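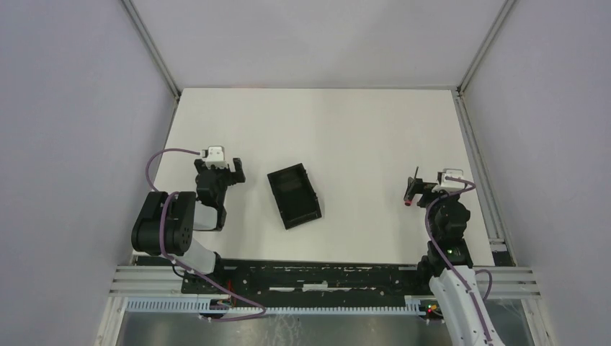

Keith Mottram reckons most gripper comparisons are a waste of everybody's afternoon. Two arms, a tray, a camera on each wrist, a tidy pale cell, and at the end somebody declares a winner on a score that was never in doubt. He has run enough of them at Clotwood to be tired of the format, and he is running another one now.

The question this time is whether the Gokik fingers are worth the extra money over the Tapley set. The supplier's sheet claims 1000 cycles without adjustment. "On what part, though?" Mottram says. "At what speed? I rang up and asked, and I got sent the same sheet again."

So his team wrote its own test. Each set of fingers gets 100 picks on the tray, with the tray turned to a new angle every time. Gokik dropped it 27 times in December. Tapley dropped it 20. He won't call that a result.

"We changed the controller halfway through, so you can throw half of it out. I'd like to see the same gap twice before I spend a dollar on it."

He is no kinder about the cameras. Mounting one on top of the gripper gives a good look at the fingers, he concedes, but the cable has to go somewhere, and every loop of it is a thing that can snag or tug at a connector. "People talk about resolution. I've lost more days to cables than I ever lost to resolution."

Angelica Belmonte wrote the control software, Gromitz, and disagrees with him on some of this. She thinks the drops have little to do with the fingers and a lot to do with how late the jaw closes. "Keith wants to blame hardware because he can hold it in his hand," she says. "I've got the logs. The timing is all over the place."

Mottram has read the logs. He says they show timing and drops on the same page - they don't show one causing the other. The pair have agreed to rerun both sets on the one controller, with the closing delay fixed, and to leave the supplier out of it until the numbers are in.

Filed under: Automation, Grippers, Interviews

We use cookies to improve your visit. By continuing to browse this site you agree to our cookie policy.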